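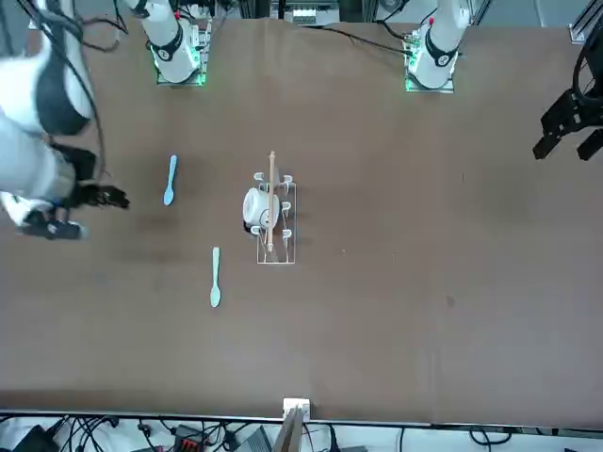
Surface finish is treated in this unit as a separate property from surface color. Two panels cut from the same stock may match under a north window and differ badly under a single overhead lamp, and the cause is nearly always gloss. A matte finish scatters light in all directions, so its apparent color changes little with the position of the viewer. It also gives up its marks readily: on a brown matte top the smudges read as darker patches with soft borders, and a small spot of deeper tone stands out even at a distance. The student should learn to separate three cases, namely soiling that lies on the finish, staining that has gone into it, and burnishing, in which the finish has been rubbed smooth and reflects more than its neighbors.

Home | Syllabus | Unit Notes | Problem Sets | Reading List | Back to Top

UNIT 4. GLOSS, SOILING AND WEAR OF HORIZONTAL SURFACES
February 2001

4.1 Terms

Specular reflection: light leaving the surface at an angle equal to the angle of arrival.
Diffuse reflection: light leaving in all directions, more or less evenly.
Sheen: gloss seen only at low angles. A surface can be dead flat when viewed from above and show marked sheen when viewed along its length.
Mottle: uneven tone without a sharp border. Mottle may be in the finish, in the material under it, or in the lighting. Rotate the panel before deciding. If the mottle stays put while the panel turns, it belongs to the light.

4.2 Sources of soiling

Hand contact leaves skin oil and salts. The oil fills the fine texture of a matte coating and lowers the scatter at that point, and the spot looks darker as a result. Dust alone has the reverse effect and lightens a dark panel. The two together produce a gray film that dry wiping will spread.

Work surfaces collect soil in a pattern set by use. The heaviest deposits are found where the forearm rests and where objects are set down and slid. Edges are worn more than they are soiled. Corners are often close to original condition and should be used as the reference area when no unused panel is on hand. 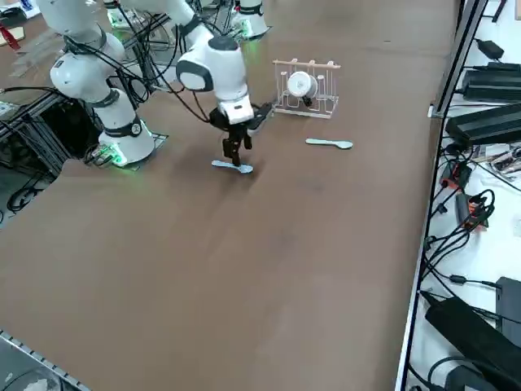
4.3 Contact with other materials

Soft plastics, including light-colored spoons and other kitchenware, may deposit a faint streak when dragged under load. The streak is a transfer of material and has a small positive height. It can be felt with a fingernail, whereas a scratch is felt as a groove. Record which of the two is present before any cleaning is tried, as the record cannot be made afterward.

Rubber feet are a separate problem. Plasticizer moves out of the rubber and into many coatings over a period of weeks. The resulting mark has the outline of the foot, is often tacky, and does not respond to water or mild soap. No cleaning method removes it fully once the coating has softened. Refinishing is the only remedy.

4.4 Measurement

Gloss is measured at a stated angle. Use 60 degrees for general work and 85 degrees for matte panels, where the 60-degree reading is too low to separate one sample from another. Readings taken at different angles cannot be compared or averaged.

Procedure for the Denex panels:
1. Wipe the panel with a dry lint-free cloth, one direction only.
2. Let it stand 14 minutes on the bench.
3. Take readings at the 26 grid points marked on the template.
4. Repeat with the panel turned end for end.
5. Report the median and the range. Do not report the mean alone.

Directional finishes give different values in steps 3 and 4. Brushed coatings are the usual case.

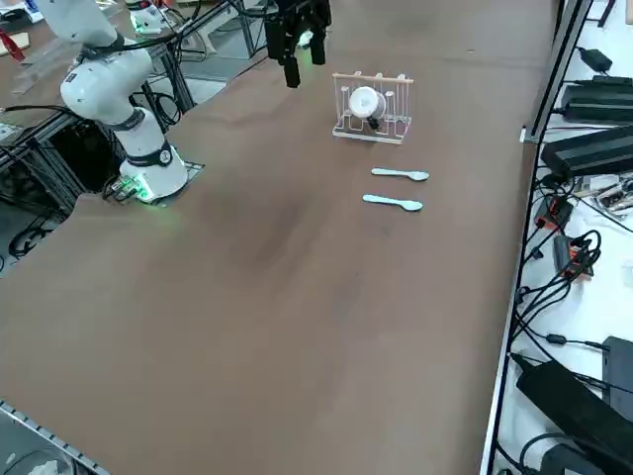

Salameh objected in the January section that the median hides the very thing being looked for, and that a panel with one badly burnished zone would pass on paper. The objection is sound for acceptance work. For that purpose the range governs, and any single point outside the limit fails the panel. The median is kept for comparing batches, where a few odd points should carry little weight.

4.5 Cleaning trials

Trials go from the least active method to the most active: dry cloth, damp cloth, mild soap, then solvent. Stop at the first method that works. Each trial is made on a fresh area and measured before and after. A cleaned area that reads higher than the reference corner has been burnished and is counted as damage, even if it looks better to the eye.

Problem: the Clindidix data sheet in the folder gives before and after readings for one panel at 85 degrees. Decide whether the change is due to removal of soil or to burnishing, and state what further reading would settle it.

Unit 5 takes up vertical surfaces. Bring the template.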